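Stop tuning in the air

Everybody at Hiltis wants to buy hardware first. I get it, hardware is fun, you get a box in the mail. But I've been at the shared shop long enough to see the same thing over and over: arm gets bolted down, arm waves at people, arm knocks a cup off the bench, arm goes under a tarp until August.

So my opinion, and I'll keep it short, I have to give the bench back at 5. Build it in simulation first. All of it. Table, plate, fruit, cans, the lot. Then fight with it there untill you're sick of it.

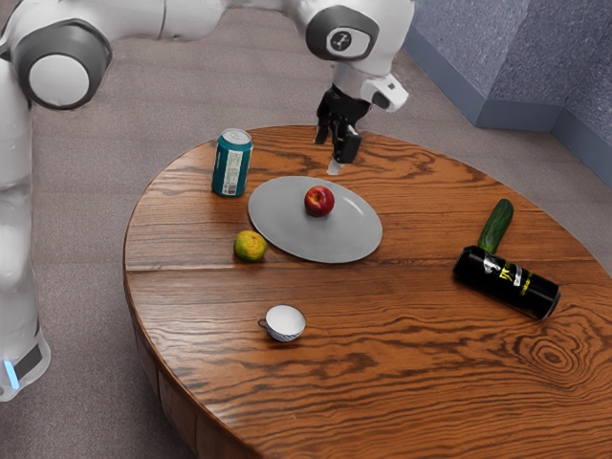

Belmiro Arruda thinks this is a waste of a Saturday. His line is that a sim flatters you. Floors are perfect, motors never get tired, nothing is sticky. Fair. Our first grasp script ran great in Teria (that's our scene setup, named after Erdal's old dog) and I trusted it way too much. A real apple has a bruise. A real can has a dent. I know.

But look at what he does instead. 39 tries on one grasp, by hand, resetting the bench each time. An evening gone. I ran 44 before dinner and changed the approach angle between every one of them. Most were bad. Didn't have to mop anything up.

Other thing, and this is the part I care about. Clutter. People test on one block on a bare bench, call it done. Nobody's kitchen looks like that. Put a cup near the edge of the table. Tip a can on its side. Lean a cucumber on it. Now your nice straight path home is no good and you have to think about where the wrist goes, where the elbow goes, all the stuff you skipped. In a sim that costs you two minutes of dragging things around. On the bench it costs you a cup.

And do the close views too. Please. Half the arguments on our mailing list are about arm motion and the trouble is in what the software thinks the fruit is.

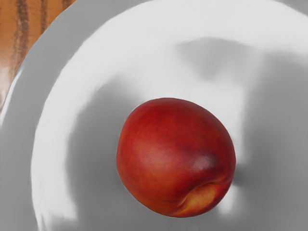 Red skin, pale plate, easy, right? Then the plate throws shine and a soft shadow and your color threshold grabs a chunk of shadow along with the nectarine. Erdal Tuncer lost a week to that one. He was retuning the gripper the whole time. The gripper was fine!

Where Belmiro is right: you can hide in there. I know a guy over in Jomthorpe who has been "almost ready" for 2 years, gorgeous wood grain, no robot. Don't be him. Set a date, move to the bench, expect it to be worse then you hoped.

But go in with the dumb mistakes already made. The shop has one good bench and a sign-up sheet that's full most nights. Teixeira board, real arm, real fruit, fine, bring it all down. Just show me the sim runs first, bad ones included.

Ok, it's ten to. Somebody is already standing here with a table saw jig.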